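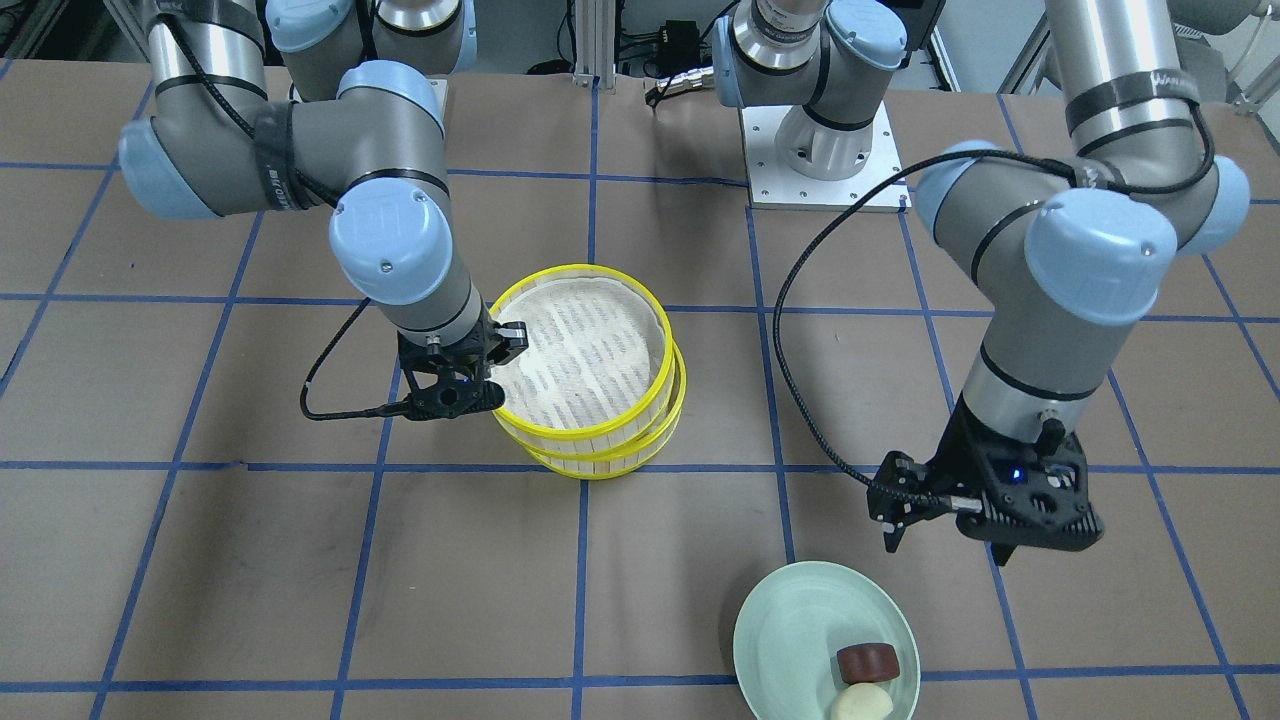
What is kitchen automation in institutional catering? It is the use of machines to carry out food preparation, cooking, portioning and serving tasks in places such as hospitals, company canteens and school kitchens, where the same dishes are made in large numbers every day.

Background

Machines have been part of large kitchens for a long time. Potato peelers, conveyor dishwashers and tilting kettles took over heavy or dull work, but each did one job and stayed in one spot. A worker loaded the machine, started it and unloaded it. The later stage of automation concerns the steps between those machines: lifting, stacking, opening, plating and moving food from one container to another. Such steps are harder to automate. Food varies in size and softness, and kitchen equipment was designed for human hands.

Steaming shows the difficulty well. A stack of bamboo steamers is light and flexible, with a rim that can bend under pressure. Buns and sponge cakes tear or stick if they are gripped too hard. Two-armed systems are often chosen for this work, as one arm can hold or move a container while the other handles what goes on the plate.

Methods

Most plating systems use jointed arms fitted with two-finger grippers. The arms are commonly fixed to the table so that their reach is known. Table surfaces may be marked with tape so that plates and containers can be put back in the same places between runs.

Two approaches are in general use. In the first, every motion is programmed in advance and the food must arrive in the expected position. In the second, the arms learn from recorded demonstrations in which a person guides them through the task many times. The second approach copes better with a plate that has been set down slightly off its mark, but it needs a large stock of recordings and takes longer to prepare for each new dish.

The Harries kitchen at Tiltham

The staff canteen run by Harries, a contract caterer, at its Tiltham site is a fairly well-documented case. The kitchen prepares 808 lunches on a normal working day and employs 70 people across two shifts. In April the company began bringing in a plating system called Bitico for its steamed and baked items. The system was installed at one end of the dessert section, and the remaining counters were left as they were.

Before the change, dessert plating was done by a team of 10, who rotated between steaming, plating and the serving line. After the change, 5 of them stayed in the section and the others moved to cold preparation and to a new breakfast service. The company did not cut any posts, though two temporary contracts were not renewed.

Effects on staff

The most common change reported at Tiltham was in the kind of work done, more than in the amount. Plating staff had spent long periods standing in one place and repeating the same wrist movement. They now spend more of the shift checking portions, refilling containers, clearing stoppages and cleaning grippers. Several said they had fewer sore hands. Others missed the company of a full plating table and found it tiring to watch a machine for mistakes.

Break times were another point of dispute. Under the old arrangement the whole team stopped together at 10:30 a.m. Once the system was running, supervisors asked for staggered breaks so that someone was always within reach of the stop button. The staff objected, and the shared break was restored in the second month, with the system paused for its length.

Training also changed. New workers once learned plating by standing beside an experienced colleague. They now receive separate instruction on safe distances, restart procedures and hygiene around moving arms. Workers who recorded demonstrations for the system asked that this be treated as skilled work -- a request the company accepted by moving them up one pay step.

Criticism

A similar trial at the Huvarmont bakery school ended after one term. Teachers there argued that students were getting too little practice in handling delicate items by hand, and the equipment was moved to a separate course in kitchen technology. Critics of such systems also point to cleaning time, the cost of spare parts and the limited number of dishes that can be handled. Supporters answer that repetitive strain is a frequent complaint in large kitchens and that evening shifts are hard to fill.

See also

Industrial dishwashing
Repetitive strain injury
Contract catering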